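**Lerkora Tidy Arm: what it can do now, and what it can't**

The Lerkora Tidy Arm is a tabletop arm with a two-finger gripper, sold for light household clearing: desks, side tables, kitchen counters and low shelves. It clamps to the edge of a table or rides on the optional Duvetti cart. This page covers the current model and the current software. We update it when the list of supported jobs changes.

## Who it is for

Most of our customers have one of two uses in mind. Some have trouble bending, reaching or gripping and want help with small items. Others run a small shop and want the packing bench cleared at the end of the shift. The arm is slow for both. If you can clear a desk yourself, you will beat it every time.

## Supported jobs

- Picking single items off a flat surface and placing them in a bin or tray
- Standing bottles and cups upright
- Moving closed boxes up to the weight limit
- Returning items to a marked spot on a shelf up to the arm's own height
- Sorting trash from things to keep, with confirmation on the tablet

## Not supported

- Folding clothes or towels
- Anything hot, sharp, or full of liquid without a lid
- Glassware and ceramics
- Pulling one book out of a tight row
- Stairs, floors and anything under furniture

Folding comes up in nearly every sales call. Imelda Evangelista's team has a version running at our Galang shop, but it drops too many corners and we won't sell it yet. The next review is in January.

## How it handles a real desk

We test on clean benches first, then on desks people work and study at. The clean bench tells you whether the motors and fingers are right. The second kind of desk is where most of the failures come from.
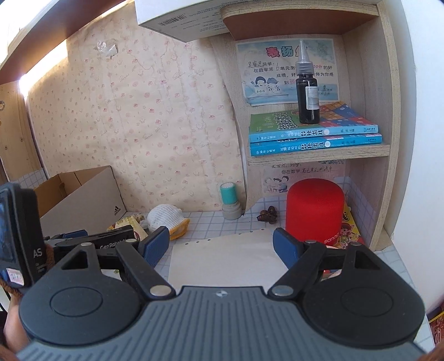 Soft and flat items are the hardest part of desk clearing, and they account for most of the help requests the arm sends to the tablet. A rigid item with straight sides gives the fingers something to close on, and the arm will usually get it on the first try. On a child's desk the mix is wider. The red speaker is an easy shape for two fingers, and so is the stamp with the teal cap once the arm has worked out how close it is to the wall. The crumpled snack wrapper is harder. It changes shape when touched, and the software has to decide that it is trash while the knitted ball near it is something to keep. A sheet of paper lying flat is harder again, as there is no edge to get under. The current software skips flat paper and leaves it where it is.

Shelves bring a different problem. A bottle standing on a pair of books can be lifted straight up, but the arm has to plan around the board above and behind it. If the gap is too small it will stop and ask.

## Speed and supervision

Allow 7 minutes for a small desk. You should stay in the room. The arm stops when it meets resistance, and it stops if you press the button on the base or say the stop word you chose during setup. It does not restart by itself.

## Basic specifications

| Item | Detail |
|---|---|
| Maximum load | 200 g |
| Fingers | 2, rubber-padded, replaceable |
| Warranty | 2 years, fingers excluded |
| Mounting | Table clamp or Duvetti cart |
| Control | Tablet app, voice stop, base button |

The load limit is low on purpose. Ramil Rivera set it after the first home trials, and we have had requests to raise it. A full water bottle or a hardcover textbook is too heavy. The arm will try the lift, feel the weight and put the item back down.

## In shops

The same arm works on a packing bench with the Hetness tray set. Results are better there than in homes, mostly because the same things turn up every day. Tape rolls, markers and label sheets in a holder are all fine. Loose packing film is not.

## Ordering and questions

Each unit comes with the arm, clamp, one spare pair of fingers and the tablet app. The cart and trays are sold separately. Home setup visits are booked through Honeylyn Padilla, and shop orders go to Nestor Samonte. If you are unsure whether your job is on the supported list, send a photo of the surface as it normally looks, before you tidy it, and we will tell you which items the arm can move.

Page last updated Mon 17 November.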